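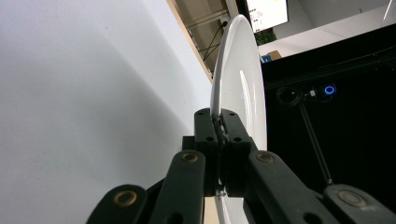

White plate held at the lower rim, hand-held gripper

Subject: Re: [canteen-work] Who does the plates after October?

Dear list,

I thank everybody who replied. I put the earlier message under mine, because some members joined later and did not receive it.

> We are told that Cleniron will put two arms at the return belt in
> October. The arms take the plates from the trays and put them in the
> racks. My colleagues ask me if there will still be a late shift. Has
> any of you had this at your place, and what did the people do
> afterwards? Our manager says that nothing changes, but the new rota
> has 4 names on it where before it had more.
> (Juritz kitchen, evening team)

At Magaña we have the same arms since the spring, so I can tell you how it went with us. We are 12 persons in the wash-up, both shifts together. No one was dismissed. Two colleagues who left for other reasons were not replaced, and I would advise you to ask your manager about exactly this point, in writing.

The work itself is different now. Before, we lifted plates the whole evening and our wrists were bad. Now the first 20 minutes of a shift go to showing. One of us takes the hand-held gripper, closes it on the rim of a plate, turns it and puts it in the rack, and does this again with every kind of plate the kitchen has bought. The arm should later do the same. It learned our flat plates quickly. With the deep ones it needed much longer, and soup bowls we still do by hand.

I must say that holding the gripper is also tiring, only in another place. It is the forearm and the thumb. We asked that no person does it longer than 28 minutes without a change, and this was accepted after some discussion. Please ask for it at the beginning, it is easier than later.

What I did not expect is the noise. The arms are quiet, but we talk less, as we stand further from each other. Some of the older colleagues find this the worst part. Others are content and say that they go home less tired.

About pay: whoever does the showing gets a small supplement with us. At Stinis, as I read on this list, they do not get it. In my opinion it is skilled work, and it should be written in the job description before the arms start.

If the Juritz team wishes, I can send our rota and the text of the agreement. It is in our language, but I can translate the important pages.

With kind regards,
Magaña wash-up, late shift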